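Date: 2020-12-17
From: Carla Geagea
To: lagman-data
Subject: Re: [lagman-data] Episode counts and the two-arm table

Facundo Figueroa wrote:
> Myrtle's sheet says 1076 episodes for the November set. The loader
> gives me 1000 after filtering. Which number goes in the Nakora
> write-up, and are the missing ones bad or only unlabeled?
>
> Second thing. On the two-arm table I can't get the policy to close
> on the knob. It goes to the right place in the fixed view and then
> stalls. Is the wrist stream in the training files the same one we
> have at run time? I would like to settle that before I burn another
> training run.

Facundo,

Use 1000. The other 76 are unlabeled. Bienvenido pulled them because the joint log and the video log start at different times and the offset isn't constant within an episode. They may be recoverable. I would not hold the write-up for them. If Myrtle gets them back in we bump the set version and say so in the changelog, same as we did for Eslow.

On the wrist stream: same device, same exposure settings, but not the same resize. The converter crops to square and then scales. The run-time node scales first and pads. I checked this by dumping what the network sees from both paths and overlaying them. The knob lands in a different spot, and the error gets worse toward the bottom of the image, where the fingers are. That matches your stall. In the fixed view the same mismatch hardly matters at the scale we work at.

Two views from the red box setup, wrist first, then the fixed camera.
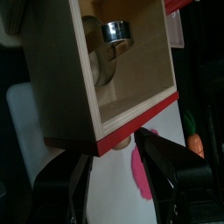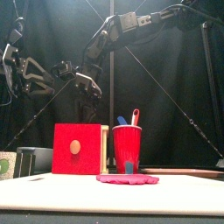 My proposal is to change the run-time node and leave the converter alone. All the old sets went through the converter, and reprocessing them means another pass over the raw files on Restuvthorpe, where we are already short on disk. Virgilio has a branch that does crop-then-scale in the node. It needs a review and a timing check. Please don't train anything new until it's merged – a run on the current files will be fine, but you will evaluate it through the wrong path and learn nothing.

A few points on collection, so that the next 100 episodes are usable:

Vary the pose of the box between episodes. In the November set the operators reset it to nearly the same position each time, and the policy can get most of the way on memory. Move it and turn it a little before you start recording, and write the nominal pose in the notes field.

Leave the other objects on the table and move them too. I know it slows the reset. Without them the policy fails as soon as someone sets down a cup.

Keep the failed grasps if the operator recovers in the same episode. Tag them "retry". Delete only the ones where the leader arm dropped out or the operator gave up. Bienvenido has been deleting retries, which is my fault for what I put in the instructions. We have very few examples of a finger slipping off and going back, and that's what the policy needs to see when it stalls.

Wait for the recording light before moving. Several of the 76 have motion in the first joint samples, which makes the offset harder to fit.

No more than four operators on one set. Past that the styles spread out too much for the amount of data we have. If Lagman sends more people, put them on a separate set and we'll merge later with an operator ID column.

Facundo, can you also send me the config from the stalled run? I want to see the chunk length. If it's still the long one, the arm commits to a path before the wrist view has much to offer, and fixing the resize will only get you part of the way.

Myrtle, please put both counts in the sheet, recorded and usable, in separate columns. This is the second time that question has come up.

Carla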